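4.2 What people do with a color word

I should say up front that I came to this part of the study expecting to be bored by it. Color terms have been worked over by so many people that I figured our survey would just repeat what everyone already has on the shelf. Then the Vallville forms came back and I spent a whole Wednesday reading them on the floor of my office.

We had 226 speakers in the final sample, all of them raised in Vallville or in Ellska, across the river. Each person sat with me for a free-naming task, where they could say whatever they liked, and then a forced-choice task, where they had to pick one word from a short list. I kept the instructions as loose as I could. If somebody wanted to tell me a story about their aunt's kitchen walls before naming a yellow, I let the recorder run (and I'm glad I did, as you'll see in Section 5).

The yellows gave us the most trouble. Older Ellska speakers split what I'd call yellow into two words, one for the bright kind and one for anything duller, closer to tan or straw. Younger speakers know both words but treat the second one as a bit rude, the sort of thing you'd say about old teeth. Blue went the other way. Light blue and dark blue take the same word in both towns, and people got a little impatient with me when I asked if they were sure!

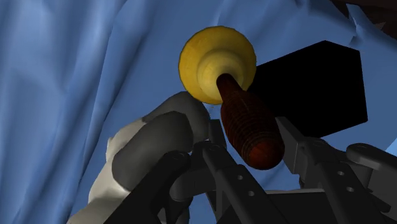

Figure 3. A yellow flared cup against blue draped fabric.

What surprised me more was how often folks named the shading along with the color. "Yellow going in," one speaker said, and I had no code for that. Tuhumury's coding scheme, which we borrowed for the pilot, assumes one patch and one word, and it drops everything else as noise. I used it for the first month and then gave up – too much of the good stuff was ending in the bin. The Zonov scheme is slower to apply, but it leaves room for a modifier, so we recoded all of the interviews with it from scratch.

That left me with a list of 500 distinct phrases, plenty of them used just once. I sorted them into 4 groups: plain color words, color plus light, color plus material, and comparisons to a thing. The last group is messy. Butter, mustard and school bus all showed up for yellow, and I went back and forth on whether "school bus" is a comparison or has simply turned into a color word for these speakers. For now it's counted as a comparison, and the appendix gives the totals both ways.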